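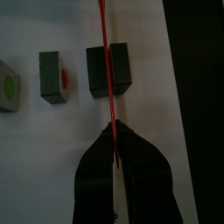
Progress report, August: indoor air monitoring, Grotidness building

1. Work completed

All ground floor and second floor rooms have now been logged for carbon dioxide, temperature and relative humidity. The loggers record at five-minute intervals and upload overnight. Data recovery on the second floor was lower than planned; two units lost their clock setting after a power cut and their first week of readings was discarded.

Femke Declercq finished the airflow measurements at the supply grilles. The measured total for the east side is 277 liters per second against a design value of 164, which explains the complaints about drafts in the reading room. The west side has not been balanced and should not be compared with it yet.

2. Findings to date

The highest carbon dioxide reading was 2257 ppm, in the small meeting room with the door closed. The same room peaked at 1466 ppm with the door open. Both values exceed the project limit of 1000 ppm. Humidity stayed within range except in the basement archive – see section 4.

3. Changes to the plan

Walel delivered the replacement dampers late, and installation moves to the next period. Thắng Triệu has revised the schedule. The end date is unchanged, but the margin before the final report is now nine working days.

4. Open items

– Basement archive: source of moisture not identified. Cemadel to inspect the drain line.
– West side balancing: access to the plant room needed before 7:00 a.m.
– Budget: spending is within the approved total. The unused travel line could cover two spare loggers, and we request approval for that transfer.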